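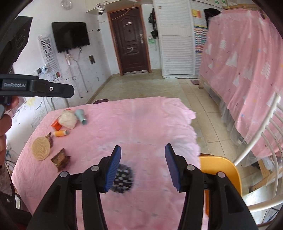 Ortner football table, job 308
21/09/2019

Back on the Jestville table. Four legs, one coin mechanism, and a playing surface that thinks it's a soup plate. Ball placed on the centre spot rolls to the blue goalkeeper every time. The pub has apparently been tossing for ends for years and calling it tradition.

Checked the cabinet first this time, having learnt something from the Nisgate job. Stood it on the flat bit of floor by the back bench, wound all four feet right in, then brought them out one by one until the long level was happy both ways. Cabinet is square. Legs are fine. So it's the bed, as Inès said on the phone before she'd even seen it. She has been told she was right and has been unbearable since.

Straight edge across the short side, middle of the pitch: feeler gauge says 2 mm of sag, near enough the same under the three-man and five-man rods, fading out towards the goals. One of the cross battens underneath has let go at one end. Screws still in it, holding on to nothing much. Somebody before us filled the old holes with matchsticks and what I think is candle wax.

What I did:

Rods out, all eight, tagged with masking tape in order from the coin end. Do not mix them up again. Kilian.

Bed lifted out on its own, face down on blankets. Old batten off. Scraped the wax out with a chisel I didn't like anyway.

New batten in beech, glued and screwed, with the holes moved along to fresh wood. Cramped it against the steel bar to pull the sag out and left a touch of extra lift in the middle, as it always gives a bit back when the cramps come off. Milan reckons I've left too much. We'll see who buys the tea.

Rods next. Rolled each one on the glass. Six are straight. The two strikers' rods are bent, one slightly, one as if a person of some size had sat on it. The slight one came back with the wooden mallet and patience. The other won't. Dornis list a replacement, part 171, solid or hollow, and I've asked for hollow to match the rest. Their email says November. Asked them to look again at the back of the shelf.

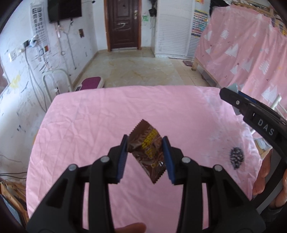
Gripper holding a wrapped snack packet, pink bedsheet underneath.

Bearings: the plastic halves are worn oval on the serving side of both goalie rods, which accounts for the clunk. Replaced those from the drawer. Rest cleaned with a dry rag and put back. NO oil. Whoever looked after this table used cooking oil, going by the smell, and it had picked up enough fluff to knit with. A wipe of silicone on the rod itself and nothing on the bearing, please.

Players: one right winger has no feet. The red centre half has been glued back on facing his own goal. Sherif has a bag of spares from the Nisgate table and says the red is close enough. It isn't, it's more of a tomato, but under pub lighting he'll pass. Drilled out the old pin and fitted a new one with the player facing the enemy.
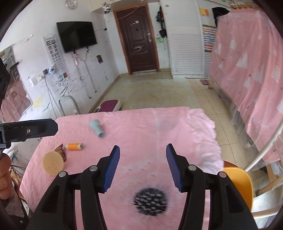 The goals I left alone apart from emptying them. Contents of the ball return: a biro, a beer mat folded into eighths, a foreign coin, and the missing feet of the right winger, which would have been handy before I'd fitted the replacement.

Erick came in at the end and wanted to play on it straight away, with the bed still in cramps and no strikers. Explained. He suggested a goalkeepers-only match. Declined, with some regret.

Cost so far: batten from offcuts so nothing, bearings from stock, pins from stock, rod on order. I quoted the landlord for 30 minutes' work on the bed, and I would like it recorded that I was tired when I did.

Still to do

Cramps off and straight edge again, same places, write the readings HERE and not on the wall.

Ball test from the centre spot, then from each corner. Use the cork ball, the hard ones hide things.

Corner ramps are lifting at the coin end, both of them. Contact glue, weights overnight.

Coin mech takes the money and thinks about it. Kilian to look, Kilian having the small fingers.

Ring Dornis about the rod. If they still say November, try Inès's man for a straight length and we'll drill it ourselves.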